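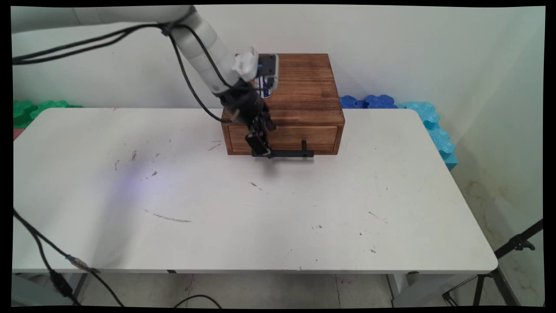 *Box with one drawer, black handle.*

Wednesday, evening

The rain stopped at two and I went to the plot after all, although I had promised myself to stay at home and answer the letter from the housing office. I will answer it tomorrow. In November there are so few dry hours that it feels like a sin to spend one on a form.

I took the 162 to Gromgate and walked down from the church. The lower path is under water from the third gate to the tap, so I went round by the hedge and came to my own plot from the back side, like a thief. Everything looked smaller than it did two weeks ago. The bean poles are still standing, with the dead beans hanging on them and rattling. I had left the last pods for seed, and I was afraid that they would be mouldy, but most were only grey outside. Inside the beans were clean and hard. I shelled them standing up, with my back to the wind, into the pocket of my coat, and afterwards I found that the pocket has a hole and a part of the harvest was in the lining. I could hear them when I walked. It took me a good part of the evening to get them all out through the hole again, one after another, with the coat upside down on my knees.

On the kitchen scales they came to 500 grams exactly, and I was so pleased with this round number that I wrote it on the calendar. It is far more than I can plant. I will keep a cupful, and Illia Prokopenko shall have some, and the rest will be soup.

Illia was on his plot too, digging. He digs in November because his father did, and he leaves the earth in big pieces for the frost. I don't dig before spring any more. We had our usual discussion about it over the fence and neither of us moved one centimetre. He says that my way is laziness with a book behind it. I told him that his leeks are thinner than mine. He looked at my leeks for a long time and then asked about my knee.

He gave me three heads of the garlic he calls Stetsiuk, after the woman in his village from whom his mother got it. He has no other name for it, and I have not found it in any catalogue. The cloves are large and a little purple at the foot, and the skin comes off easily, which I value very much because of my fingers. I should have planted it in October, but he says that it forgives. I put in 18 cloves before the light went. The soil was heavy and stuck to the dibber and I had to clean it with a stone after each hole. I put them a hand apart and the rows two hands apart, and I covered the bed with the old leaves from the cage by the compost. If the blackbirds throw the leaves about again I shall put the net over.

Things I must not forget for the plot:

- bring the tap cover before real frost
- onion sets, ask if Rostyslav still wants to share an order
- the rhubarb must be divided, it is in its sixth year
- pay the rent for next year (envelope is behind the clock)
- a new lock, the key turns only if I pull the door towards me

After that I was cold and I went home. I had soup from yesterday, with bread, and then I did what I have been pushing in front of me since September, and put the seeds in order.

I should describe the condition they were in, so that I am ashamed next year and don't repeat it. They were in a biscuit tin, in two freezer bags, in a drinking glass on the window (in full sun!), and in an unknown number of envelopes from the bank. On some of the envelopes I had written "good". Only "good". Good what? One I could recognise as parsnip by the shape. Parsnip doesn't keep past one winter anyway, so it went into the compost bucket. Another had small black seeds, which can be leek or onion, and I put three of them on wet paper on a saucer. I think I will not see the difference even when they come up, but I like to have something growing on the windowsill in November.

The tomatoes I had done properly. I wrote the name on each paper and also where the plant had stood. The small yellow one was best by the wall and the big one from Conon was best nowhere, it cracked in every place where I tried it. I have saved it all the same. I got it the summer when we were in Conon with the children, from a man who sold tomatoes and eggs out of a shed, and there was no wall there at all and no greenhouse, and his fruit was perfect. Every year I think it will remember how to do it.

What I want is a real place for all of this. A tin is not bad against mice, but it sweats when it stands in a cold room, and then the paper goes soft. My grandmother had a drawer in the kitchen dresser for seeds only, and we were not allowed to open it. It smelled of dill. She folded the packets out of newspaper, in a way that needed no glue, and I could do the fold myself when I was eight. Tonight I tried to do it again and my hands went well until the last corner, and there they stopped. I made it four times. The fifth time I did it quickly, while I was listening to the radio, and it closed. I have kept that one beside me so I can open it slowly tomorrow and learn how I did it.

One drawer would be enough for me, in wood, not painted inside. I would put strips of card across it, by month of sowing and not by the alphabet. With the alphabet I always look for things under two names, because I think of some vegetables in one language and of some in the other. Beetroot is always in the old language. Courgette is always in English, as I had never eaten one before I came here.

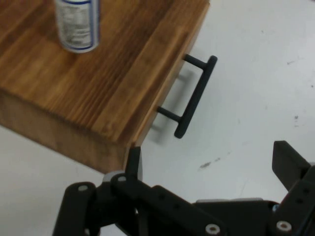
*The grain on the top, light and dark streaks.*

I like wood best when one can see that it was a tree. Rostyslav Antoniuk, who should know, tells me that the strong pattern is only pretty and says nothing about how the drawer will run in damp weather. He telephoned while I was in the middle of the carrots. He wants to share the onion order, but only the red ones, and he wants them from Zutum, where we bought them two years ago. I reminded him that half of those went to flower. He said that was the spring and not the sets. We agreed that I will order the yellow ones for myself somewhere else and that he will come on his own risk with the red.

He also asked if I am writing in English still. I said yes, every evening or nearly. He asked for whom. I did not have an answer ready and talked about the carrots. But I thought of it later while I washed up. In the first notebook, each entry is three lines long, weather and shopping, and every verb is in the present tense as if nothing had ever happened to me. Now I can write a page about beans. I still have to look up the small words. Today it was "dibber", which I have used for years with my mouth and never once had to spell.

I finished the sorting at ten. The seeds are in the tin again, but in packets with names on, and with a spoon of dry rice in a little cloth at the bottom. The glass is washed and back in the cupboard. On the lid I have stuck a list, and the list has the year on it.

My step counter shows 2615, and that seems very unjust after all that mud. I suppose it does not count when one is kneeling.

The knee is not good tonight. Warm bottle, the brown ointment, and bed. Tomorrow the housing office first, before I look out of the window. I must also find the number of the man who repairs coats, or buy strong thread and do the pocket myself.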